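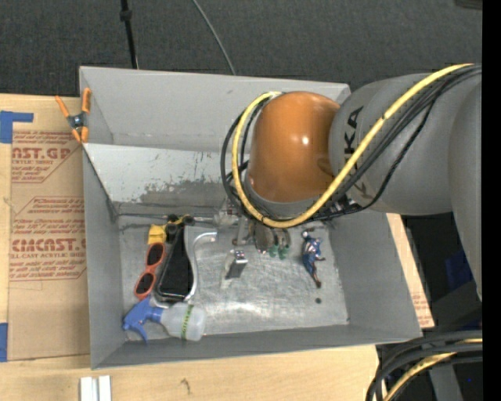

Nadège Sabatier says the vote on Soston was never fixed, and she says it before I've asked. We have barely ordered coffee. She has a folder with her, which she puts on the chair beside her and doesn't open for the next hour.

"I know what people want me to say," she tells me. "They want me to say there was a room somewhere and we all sat in it and picked the winner. There was no room."

Sabatier was showrunner on the last season of Soston, the Avau reality contest in which pairs of strangers take over a failing seaside hotel and try to keep it open while viewers vote them out. She left after the finale. Avau called it a planned departure. So did Şimşekoğlu, the company that makes the show, in a statement that used four of the same phrases in the same order. I ask her whether it was planned.

"It was planned by the time it was announced," she says.

That is the sort of answer you get from Sabatier. She is friendly and quick, and she has spent most of her working life teaching other people how to sit in front of a camera and give away exactly as much as the edit requires. I came with a list of things I wanted to know about the finale, about the exit of host Vasanthi Kandasamy, and about the new season, which starts in September with a new presenter and what the press release calls a "fully transparent" voting system. I left with some of them answered.

Start with the finale. Apolline Pichon won it, after spending most of the season near the bottom of every fan poll going. Ulla Rønning, who had been the favorite since the first dinner service, came second. The result was read out, Pichon cried, and for a good week afterward nobody who watches the show talked about anything else.

"Fan polls are run by fans," Sabatier says. "The people who fill them in are the people who already care the most. They liked Ulla. I liked Ulla! But there are a lot of viewers who never go near a forum, and they pick up the app in the last episode and vote for the person who made them feel something that night. Apolline had a very good last night."

She did have a very good last night. She also had a good deal more of it than Rønning did. I mention that Pichon's story about her father's restaurant ran for 13 minutes, in two parts, with music, and that Rønning's longest stretch on screen was an argument about towels.

Sabatier laughs. "The towels were important."

Were they?

"They were important to Ulla. Look, an edit is a series of choices, and some of them are going to favor somebody. If I give everyone the same number of minutes, I've made a very fair show that you would turn off. I don't apologize for that. What I object to is people saying that because we made choices, the vote wasn't real. The vote was real."

I ask how she knows. Did she see the numbers?

There is a pause here, the longest of the afternoon. "I saw the result."

So she didn't see the numbers.

"The showrunner doesn't see the numbers. There's an outside company that counts, they hand over a result, and it goes to the host. That's how it should work. If I'd seen the numbers you'd be asking me why I was allowed to."

Fair enough, I would. But it does mean that the person most often sent out to defend the vote can only say that she was handed an envelope. When I put it to her that way she says it wasn't an envelope, it was a phone call, and then that she would like to move on to something else.

We move on to Kandasamy, who presented Soston from its first season and who announced on 8th August that she wouldn't be back. Her post was three lines long and thanked the crew. It didn't thank Avau. Readers of this site noticed that straight away, and several of you wrote in.

"I think people read those posts like tea leaves," says Sabatier. "Vasanthi writes short messages. If you'd ever had a text from her you would know that. She wanted to do other things, she's been saying so for a long time, and she picked her moment."

I ask whether the moment had anything to do with Lendport, the loans app that sponsors the show and whose logo now appears on the reception desk, the staff aprons and, in one memorable episode, a cake. Stories have been going around that Kandasamy refused to read a sponsor line during the semifinal. The line was certainly missing. In its place viewers got a rather long shot of the sea.

"I can tell you that there was a discussion."

What kind of discussion?

"A discussion about a line. Presenters have discussions about lines every day. Sometimes they don't like a word, sometimes they don't like the joke. I've seen one go on for longer than the scene it was for."

And this one, was it about a word?

"I wasn't in it for all of it," she says, and drinks some coffee.

I should say that I asked Kandasamy's agent about this and was told she had nothing to add. Avau pointed me to the statement. Lendport didn't reply. None of that proves anything, and I've been doing this long enough to know that a missing sponsor line can be down to a bad microphone. But if the explanation were that dull, I'd expect somebody to have offered it by now.

Her replacement is Inès Courtois, who comes from breakfast television and has never hosted anything with an elimination in it. Sabatier is generous about her, perhaps more generous than she needs to be.

"Inès will be wonderful. She's warm, she listens, and she isn't frightened of silence, and you'd be surprised how many presenters are. The thing with Soston is that you have to stand in a hotel lobby and tell somebody they're going home, and they've been up since five doing breakfasts, and they hate you. Vasanthi could do that. I think Inès can do that."

She thinks?

"I haven't seen her do it. Nobody has. I'm not on the show anymore, so I'll be watching on my sofa like you."

Then there is the transparent vote. Under the new system, percentages will be shown on screen at the end of every episode, and viewers will each get 10 votes a week to spread around as they like. Avau has been very pleased with itself about this. I have some questions. Percentages of what, for a start? The announcement doesn't say whether the total number of votes will be published, and a percentage without a total doesn't tell you much. If 900 people vote, or 900 people's cousins vote 10 times each, the graphic will look just the same.

Sabatier nods through most of this. It is the one subject on which we seem to agree, and she picks her words a little less carefully.

"I'd have published the totals. I argued for it, two seasons ago. The feeling was that if the total was lower than people expected, that would become the story."

Whose feeling?

"The general feeling."

Was the total lower than people expected?

"I told you, I never saw the numbers."

She did, earlier, and I have no reason to call her a liar. It just seems odd to me to argue over whether to publish something that you have never seen, and I tell her that too. She says television is full of people arguing over things they've never seen - that's what a pitch meeting is.

What does she make of Rønning, who has kept up a polite campaign since the finale and recently told a podcast that she had been asked to redo her goodbye speech "with less in it"? Sabatier had clearly been expecting this one.

"We asked everyone to redo their speeches. The first takes are always too long. Ulla's was very long, and it was lovely, and some of it was about the plumbing. She has every right to be disappointed. I'd only say that coming second on Soston hasn't done her any harm."

I ask if she and Rønning still speak. They don't. She and Pichon do, now and then, mostly about Pichon's plans for a place of her own, which Sabatier insists is going ahead whatever anyone has read. The prize money was 50 thousand, and that won't buy much of a hotel, but there may be investors. She won't say who. I ask if one of them lends money through an app. She tells me I have a suspicious mind.

As for what she's doing herself, there is a new format, it involves families, and it's at an early stage. It isn't with Avau. It might be with Şimşekoğlu, which surprised me, and I ask whether staying on good terms with the company could be shaping what she's prepared to tell me about it.

"Of course it could," she says. "You'd have to decide that for yourself. I'm telling you what I know, and I'm not telling you everything I know. Is that all right?"

It isn't really, but it's more than I've had from anyone else connected with the show. She pays for both coffees, picks up the folder and asks me to be kind about the towels. I ask what's in the folder. It's for the family thing, she says, and she needs to be across town.

Comments

marloweandme
I counted on her to say SOMETHING about the semifinal and we get "a discussion about a line." Great.

Pia_K
Ulla was robbed and I will keep saying it. The towel fight was her asking for clean towels for guests!! In a hotel!!

dustycouch
Unpopular opinion but Apolline was the only one who could cook. Nobody I know uses the forums and we all voted for her.

Pia_K
@dustycouch she burned the soup twice

tenpencecritic
So the showrunner fought to publish totals she never saw, and might be going back to work for the same company. Thanks for at least asking. Can you get the company that counts the votes next?

lobbybell
Giving Inès two episodes. I miss Vasanthi already.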